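How a Movie Part Gets a New Actor

When I was nine I cried over a cartoon fox. The fox was called Brenik, he was the hero of my favorite show, and one afternoon he opened his mouth and the wrong voice came out. It was scratchier. I ran to the kitchen and told my mom that somebody had stolen Brenik's voice. She said no, honey, they just got a new actor. I didn't know they could do that!

Well, they can, and there's a word for it. It's called recasting. "Casting" means picking the actors who will play the people (or foxes) in a story, so recasting means picking again. I write about movies for a living now, and kids ask me about this more than anything else.

Sometimes the old actor is busy with another movie, or wants a rest. Sometimes the actor and the studio can't agree on money. And sometimes the actor just grows! If you play a little kid in the first movie and the second one takes years to make, you might be taller than the person playing your dad.

So who decides? There's a person called a casting director. I got to spend a morning with one, Seul-gi Noh, when she was looking for a new Princess Alva. She had 36 actors to see, and every one of them read the same page out loud, the bit where Alva finds out her boat has sunk. I thought I'd be bored by the fifth boat. I wasn't. One girl whispered the whole thing, one boy who was trying out for a different part read it by mistake and was wonderful, and one actor laughed right at the saddest line and made my neck prickle.

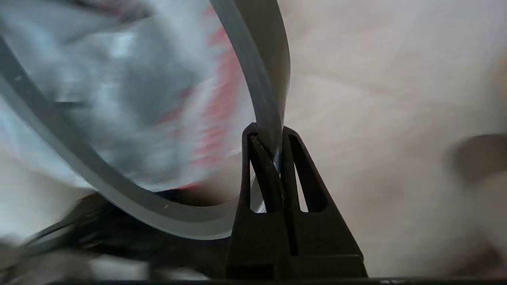 A recast can be big news, and fans often try to have a say in it. They write letters, they make posters, and they sign petitions, which are lists of names asking for something. When Brenik's voice changed, my cousin and I made one too, and we got 11 names (three were our own grandparents and one was the dog). We mailed it off and never heard back. A studio doesn't have to do what a petition says, but the people who work there do notice when lots of names pile up. Think of a long plastic strap, the gray see-through kind, bending around in one big loop. You can push on one side of a loop like that and the whole thing shifts a little, even the part you're not touching. I think fans and studios are joined up a bit like that.

What about the old actor? Most of the time they just go and do something else. Safta Bucur played the wizard Judora on TV for 16 years before she gave up the part, and I once asked her if it hurt to see someone new in her hat. She said the first episode was awful and she ate a whole box of crackers watching it. By the third she was yelling advice at the screen. Now she and the new Judora have lunch together, and Safta still thinks she did the thunder voice better. (I agree, but please don't tell the new one.)

And now and then the old actor comes back! It happened on a space show called Hasex. The captain had been played by somebody else for more than 3 seasons, and then the first captain strolled in through the airlock and everybody on my couch screamed.

If your favorite character ever gets a new face or voice, you're allowed to be grumpy. I was grumpy about that fox until March. Then I noticed I was doing the scratchy voice myself, in the bathtub, and my mom was laughing outside the door.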